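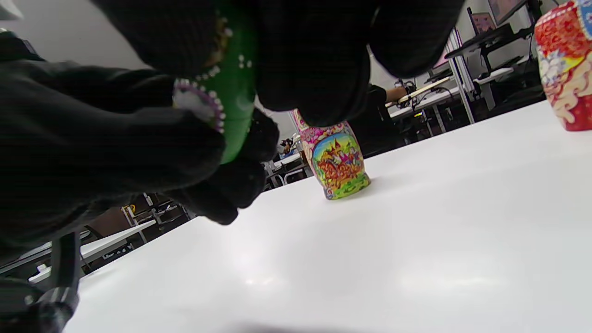 9/24/19

So I've become a nesting doll person. I didn't plan on it! I went to the flea market in Herkeck for a lamp, came home without a lamp, and ended up with a grocery bag full of painted wooden ladies who all needed putting back inside one another.

The guy selling them had them in halves, all jumbled together in a box with some napkin rings and a broken music box. He wanted 90 for the lot. I said okay way too fast (my sister would have got him down, I know, I know) and then stood in the parking lot trying to match tops to bottoms on the hood of my car like a total goof.

What got me was the castle. One of the bottom halves has a fairy-tale castle painted on the front, with red and orange towers against a blue sky, and swirls of pink and magenta and lime going all the way around it. I wasn't even looking for castles. I just saw those towers and got out my wallet.

Then there's all the green. I'd assumed these dolls were always red, or red and yellow, like the ones my grandmother kept on top of her TV, so a glossy bright green top half with a band of little raised white dots along its edge felt very fancy to me. The dots are my favorite thing to run a thumb over. Whoever put those on had a much steadier hand than I do. 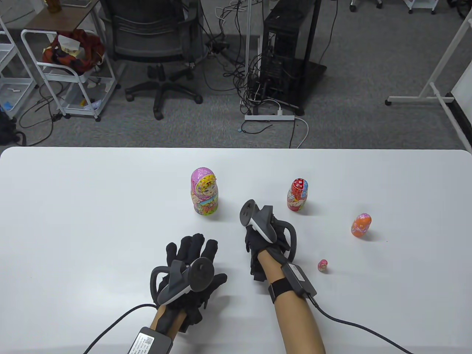

*Pink, red, orange, and the tiny one way down front.*

I've taken everything apart and put it all together more times than I'd like to admit, and I do have some opinions now.

The pink one is the boss. She's the tallest of that bunch and she's absolutely covered in flowers, so many that you keep finding new ones, and she has these rosy cheeks like she just came in from shoveling snow. The red one is quieter. Red head, white and blue in the pattern below, very neat. If they were a family, the red one would be the aunt who labels her leftovers.

And then the orange one, who's kind of in between everything and doesn't seem bothered by it.

Every time I set them out I start in a nice straight line, biggest to smallest, and then the line drifts into a curve and I leave it that way. It looks friendlier. A plain white table is the best thing you can put them on, by the way. I tried them on my striped tablecloth first and could hardly see where one doll stopped and the stripes started.

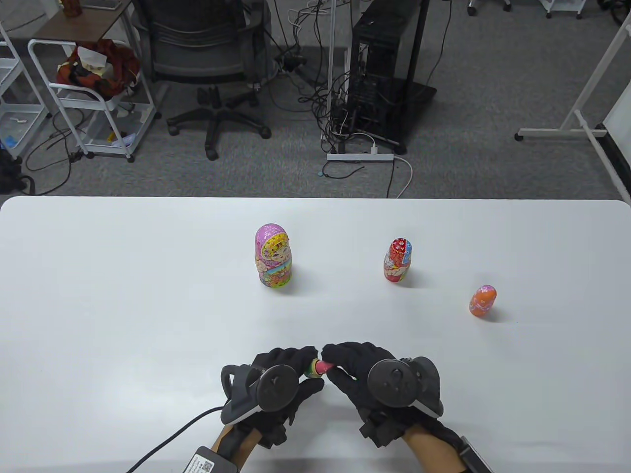
*1,000 words, give or take a doll*

Let me talk about the little one for a minute, because she's the reason I cleaned under the couch.

When you get down to the small sizes you lose track of them so easily. I put the tiniest one in a coffee mug "for safekeeping" and then spent an evening looking in every place except the coffee mug. She's got that same rosy look as the rest, just shrunk way down, and I don't know how anybody paints a face on something you can pinch between two fingers. One hair brush? Half a hair brush?

The big ones I can open without thinking. The small ones take both hands, and you have to sort of pinch and twist at the same time, and if it sticks you start to sweat a little. A few things that have worked for me:

- Twist, don't pull. If you yank, both halves come apart all at once and something goes flying. (Under the couch. See above.)
- Hold the bottom half still and turn only the top.
- If one is really stuck, leave it alone overnight and try again in the morning. I have no idea why that helps but I've done it twice now and it worked both times.
- A tiny dab of furniture wax around the inside rim. I used Gunska, since I had some left over from the bookcase, and you need way less than you think.
- No oil. I tried oil. The rim got gummy and I spent ages with a cotton swab.

The other thing is lining the pattern up when you close them. A face oval that stops at the seam and starts again an inch to the left looks very silly, and once you notice it you can't leave it. I close them loosely, turn the top until the painting meets up, and then give the last little push. My niece does it the other way, on purpose, so they all look like they're checking over their shoulders, and I have to admit the red one carries it off pretty well.

I also tried to find out where they came from. There's no signature on the bottoms that I can make out. The seller said Doãn, but he also said the music box worked. I've looked at what feels like 3,000 photos of dolls online and nothing is quite the same as the castle one, so for now she's a mystery. If you've ever seen one like it, please, please leave a comment!
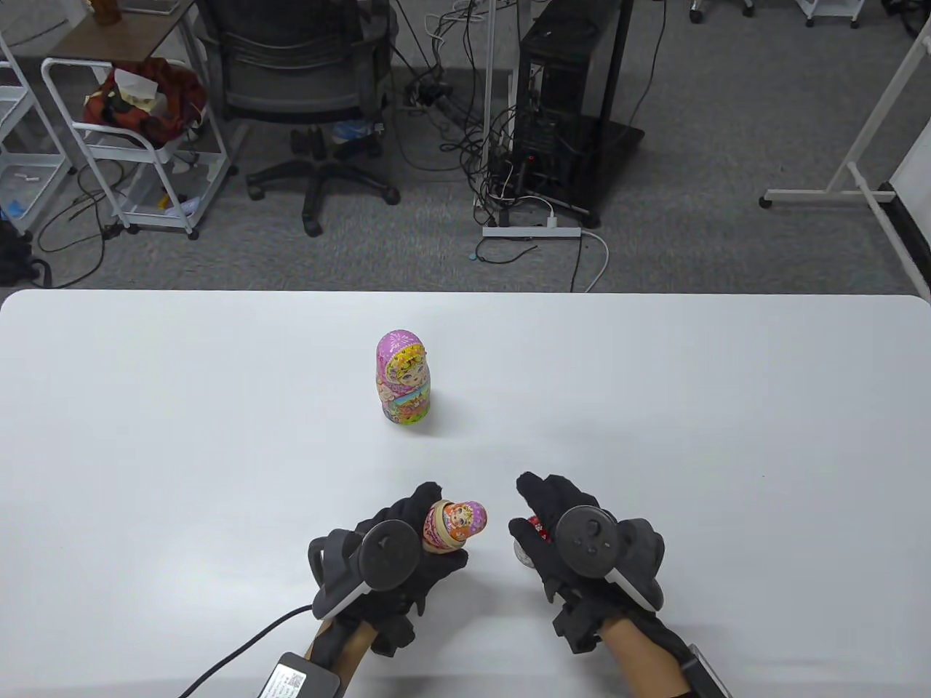 ## Where they're going to live

My first idea was the windowsill, but the afternoon sun comes right in there and I don't want that pink to fade. My second idea was the bathroom shelf, which my sister shot down in under a second – steam and painted wood, bad mix, fine.

So I'm clearing off the shelf in the hallway. The good vases can move to the kitchen. I want the dolls apart and standing in their curve most of the time, and put away inside each other when my nephew visits, because he's two and he likes to taste things.

The shelf has to be sanded first, and I still need to buy brackets that don't wobble. Basiment has the plain kind I want, so I'll go by there next week. And no, I still haven't bought a lamp.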